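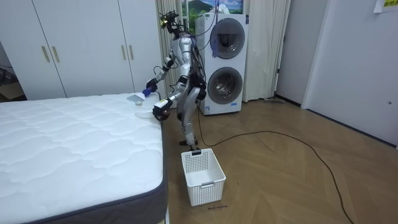
Squeaky herringbone floor, screws or powder?

January, posted by zalewska_k
Reading time: 2 min

We use cookies to keep you signed in. Accept / Manage

zalewska_k
Bedroom floor is herringbone, glued to a plywood subfloor over joists. It squeaks in one strip by the door, 70 inches long. No squeak in summer. Humidity in the room is 17 percent with the heat on. Can I fix it from above without pulling blocks?

drillia
Find the joists first. Then use breakaway screws through the block faces and fill the holes. I did 800 square feet this way and it has stayed quiet.

K. Ankrah
Disagree with screws as a first step. At 17 percent the blocks have shrunk and the edges are rubbing. Run a humidifier for a month, hold 35 to 40 percent, then check again. Screws pin a block that needs to move, and it can split along the grain.

drillia
Glued blocks barely move. If the noise is ply against joist, humidity will not help. Step on it slowly: a low creak is the subfloor, a sharp tick is the blocks.

zalewska_k
Sharp tick, mostly. One low creak near the door frame.

Dzifa Lamptey
Two separate faults, then. For the ticks, brush dry graphite or talc into the joints and wipe off the excess. Talc shows less on pale oak. For the creak, one screw into the joist, pilot hole first.

tidton
A contractor quoted me 2,000 to lift and relay a strip that size. Try the powder.

K. Ankrah
Powder wears out. It is fine as a test, but fix the humidity or you will be doing it every winter.

zalewska_k
Talc is in. Ticks are down, creak is the same. Humidifier ordered. Will leave the screw until the reading is above 35.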